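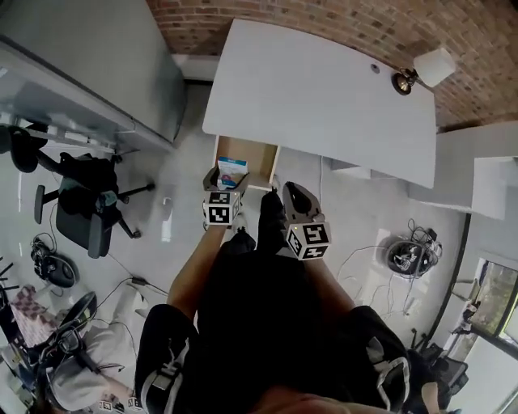 By Viorica Ardeleanu, Zollwood Family Camp
For release 6/20/18

ZOLLWOOD FAMILY CAMP OPENS A NEW WATERFRONT AND ADDS A SHUTTLE FROM FISSTEAD

FISSTEAD – After a long winter of hammering, hauling and more pots of coffee than we care to remember, Zollwood Family Camp is delighted to announce that our new waterfront on Akell Pond is open for the season, and that families coming up by train can now ride a camp shuttle from the Fisstead station right to our front porch.

Returning campers will remember the old swimming dock fondly (and perhaps the splinters a little less fondly). The new one runs 348 feet along the sheltered western shore, with a shallow, roped-off corner for the littlest swimmers, a deeper stretch for laps, and a separate landing for canoes and rowboats so that paddlers and swimmers no longer have to wait on each other. There are benches the whole way down, and a gently sloped ramp at the north end brings wheelchairs and strollers right out over the water.

"My grandmother taught me to swim off the old dock, and I'll admit I kept a board from it," said camp director Tarcísio Rangel. "But I walked out on the new one the first evening the railings were up, and I stayed until it was too dark to see the other side. I think people are going to want to spend their whole week out there, and that's fine with us."

The shuttle has been on our guests' wish list for years. It will make 4 trips on every arrival and departure day, timed to meet the morning and afternoon trains, and there is room underneath for duffels, coolers and folded bicycles. The ride takes you out along Machala Road, past the orchards and the old grist mill, and if you sit on the left you'll get your first look at the pond just after the church. There is no charge for registered guests, but please do tell the office which train you're taking when you send in your forms.

Those of you who prefer to drive will find the way much as it has always been. Follow Machala Road north out of Fisstead, bear right at the fork by the farm stand, and keep going after the pavement ends. The lane is narrow and the chipmunks are bold, so we ask everyone to take it slowly. Parking is in the upper field, and a camp wagon will carry your things down to the cabins.

Waterfront director Silvana Batista, who joins us this summer after many seasons of coaching young swimmers, has put together a schedule with something in it for just about everybody. There are early lessons for children, an adult beginners' hour after lunch, canoe trips to the island with a picnic packed by the kitchen, and a quiet swim before breakfast for those who like the pond to themselves. "I've had letters from grandparents asking if it's too late to learn the backstroke," said Batista. "Of course it isn't! Come down and find me."

Meals will once again be served family style in the big dining hall, where cook Natanael Araújo is bringing back the blueberry buckle that so many of you wrote to us about. Evenings will be as they always were, with singing on the porch, cribbage in the library and a campfire whenever the weather allows.

Zollwood welcomed 541 guests last summer, and many of this year's cabins are already spoken for. A few openings remain in the later sessions, and the season closes with our harvest week in September, a lovely and much quieter time on the pond, when the maples along the far shore begin to turn. Families may reserve for a full week or for a shorter stay of 2 nights or more.

Neighbors from Fisstead and the surrounding towns are warmly invited to an open afternoon at the waterfront, with lemonade, canoe rides and a tour of the grounds. The date will be posted at the Fisstead library and at the farm stand.

For reservations, shuttle times or a printed brochure, please write to Cauã Brandão in the camp office, Zollwood Family Camp, Machala Road, Fisstead, or stop in at the office any morning during the season.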